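From: Ashley Hebden
To: ginddale-floor list
Subject: Re: folding cell, Friday shifts

Azlan Ong wrote:
> Do the 2 of us on the folding table lose hours
> when the Bilix arm goes full time?

No hours cut. You both move to checking and repairs, same pay grade. The arm takes the dark knits first, 75 pieces a shift, and one of you signs off each batch. Carol has the training sheet, 16 pages, please read it before Friday.

Jade asked what the arm's camera picks up. One view is below.
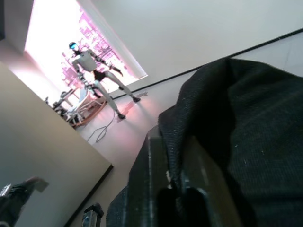
Wrist camera, black fabric at the gripper, humanoid by the window.

Send questions to me or Carol.

Ashley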